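# Capítulo 9. ¿Y la ropa, cuándo? 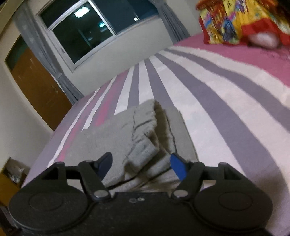 *Figura 9.1. Una prenda doblada sobre la cama, entre los dos dedos de una pinza de mano.*

Llevo años dando esta asignatura y en todos los cursos alguien levanta la mano el primer día para preguntarme lo mismo: «Vale, muy bonito, pero ¿cuándo va a doblarme la ropa?». Mi respuesta también es siempre la misma, y os la adelanto para que podáis seguir leyendo sin ansiedad: depende de qué ropa, de quién la haya dejado ahí y de cuánto estéis dispuestos a esperar mirando.

En el capítulo anterior nos quedamos en el taller, que es un sitio muy agradecido. Las piezas llegan en bandeja, siempre del mismo lado, y si una sale torcida hay un sensor que se entera. La célula de montaje de Wustside que estudiamos allí coloca 1.268 tapas por turno y pesa menos de lo que pensabais (lo sé por las apuestas que hicimos en clase, que perdisteis casi todos). Pues bien, llevad esa misma máquina a un dormitorio y no sabrá ni por dónde empezar.

Mirad otra vez la figura 9.1. La cintura de la prenda, fruncida y con pinta de llevar elástico, se levanta por encima del resto de la tela y hace un bulto. Para vosotros es un detalle sin importancia: ponéis la mano encima, aplastáis un poco y a otra cosa. Para un programa que tiene que decidir dónde cerrar dos dedos es un problema serio, porque si agarra por arriba puede llevarse solo un pliegue y deshacer todo lo demás. ¡Y eso con la prenda ya doblada! Además, debajo hay una sábana de rayas, y las rayas se abren en abanico y se curvan hacia la derecha, así que fiarse de los bordes que detecta la cámara es una invitación al desastre.

Mi amigo Kosmas Zervas, con quien trabajé en el proyecto Colurari, tenía una regla que le copio sin vergüenza: antes de preguntar si una máquina sabe hacer una tarea, pregunta cuántas versiones de esa tarea ha visto. Nosotros empezamos con 16 prendas y nos sentíamos muy listos. Funcionaba de maravilla con las camisetas. Luego llegó un pantalón con goma en la cintura y el sistema pasó nueve minutos empujándolo por la mesa (yo me fui a por un café y volví, y ahí seguía). Subimos a 1.000 demostraciones hechas a mano y la cosa mejoró bastante, aunque los calcetines todavía nos daban disgustos.

Entonces, ¿pueden ya o no pueden? Por partes. Coger un objeto rígido de una mesa despejada, sí, y bastante bien. Doblar una toalla extendida, también, con paciencia. Recoger una habitación cualquiera, de una casa cualquiera, sin que alguien vaya detrás arreglando cosas… ahí yo todavía no pondría dinero.

En el apartado 9.1 veremos cómo se representa un objeto que cambia de forma cada vez que lo tocas, y en el 9.2 nos pelearemos con el agarre de telas usando los ejercicios de Kavanagh, que son largos pero se dejan hacer. Traed una camiseta vieja a clase; para el primero os va a hacer falta.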